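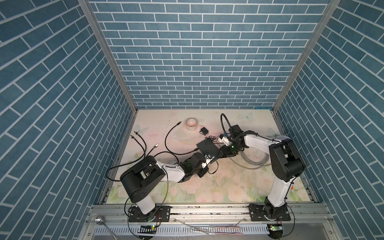 We finally pulled the carpet up in the back bedroom of the house on Bustamante. The pine underneath is from 1906 and most of it can be saved.

Going in, the plan was new vinyl. Hanyu Kong looked at two boards by the closet and told us to put the money into sanding.

The bad part was staples. Whoever laid the pad used one every couple of inches. Pliers worked better than the staple puller we bought.

We rented a drum sander for the day. Started at 37 grit? No such thing, sorry — typo. It was 36, then 80, then 100. Edges by hand.

Three boards near the radiator had to go. Jinlong Fang had some old pine from a porch job and cut it to width. The color is a little more orange than ours. It will do.

Wallpaper is still undecided. I like a small floral, my sister wants plain paint. The closet gets painted either way.

For people asking about finish: water-based, satin, three coats, light sanding between the first and second. Oil looks nicer on pine but we have to sleep across the hall.

Second coat goes down Sunday. Baseboards after that, once I find the box I put the nails in.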